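Before you go on to step 4, please give the sealer its full 17 hours. I know it's tempting to hurry, and we all have, but Liteck sealer really does like to be left alone overnight.

## 3. Caring for your stone counter

1. Sweep up any crumbs with a soft brush.
2. Mix 8 drops of Tonon soap into a bowl of lukewarm water.
3. Wipe along the counter with a well-wrung cloth, then go over it again with plain water.
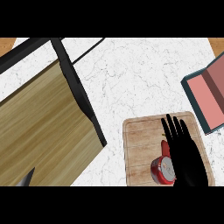

*Fig. 3. White marble with fine gray veining.*

**Caution:** Please keep vinegar, lemon juice and bathroom sprays well away from marble. They dull the polish, and a dull spot is a job for a stone shop.

4. Dry with a folded towel, and buff gently until the cloth glides.

**Note:** Wood close to the counter likes a drier cloth than the stone does, so do wring it out once more. 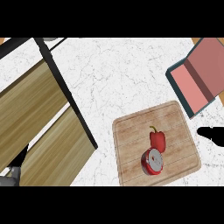 *Fig. 4. Marble counter and light wooden planks.*

5. Write the date on the care card inside the back cover.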